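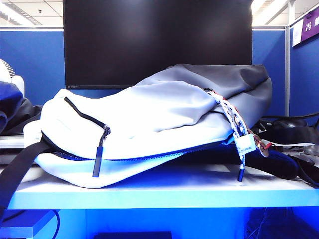

A backpack on its side at the desk, front pocket toward the viewer and the navy zipper pull hanging down.

3 min read

About Saron

We are a small company in Trarkbridge and we look after robot arms that handle soft things: bags, coats, pouches, anything with a zipper or a strap that won't stay where you put it. Qistina Ong and Gilmar Vieira started Saron with one arm and a very long extension cord, and although there are more of us now, that first machine is still the one most visitors ask to meet. We call it Uka. It has been taken apart and put back together more often than any of us would like to admit, and we are terribly fond of it!

A good part of our day goes into getting Uka ready. Ningsih Jugah usually starts before eight, while the building is quiet. She wipes down the fingers with a damp cloth, checks the rubber pads for nicks, and runs the arm slowly through 12 positions with nothing in its grip, listening as it goes (a tired joint has a sort of dry tick, and once you have heard it you will hear it in your sleep). After that comes the camera check, which means putting the same printed card down in the same corners and making sure the picture and the arm agree on where those corners are. If they are off by more than a hair, she starts again.

Then we bring out the bags. We like to set up at ordinary office desks, with a monitor and a mouse and cables in the way, and the customers who come to us mostly have desks like that too. Pale, slightly shiny fabric is harder than it sounds, and so is a thin zipper pull, and a loose shoulder strap will find its way under everything. Yanti Sutanto keeps a notebook of every grip that slipped and what she changed afterward. It is up to 2749 entries, and she would be happy to read you the good ones over coffee.

The pads are changed after 100 hours of work, or sooner if Yanti doesn't like the look of them. The cable down the forearm gets a new sleeve every May. Larger repairs go to Ratih Tambunan, who came to us from Kourkoulas, where she rebuilt gearboxes, and who has taught the rest of us to label a screw before we put it down. Her spare parts live in some 31 little drawers along the back wall, and you are welcome to look, but please ask before you open one.

If you have an arm of your own that has grown stiff or started missing things, we'd be glad to hear from you. Mornings are best for calls, once Ningsih has finished with the card.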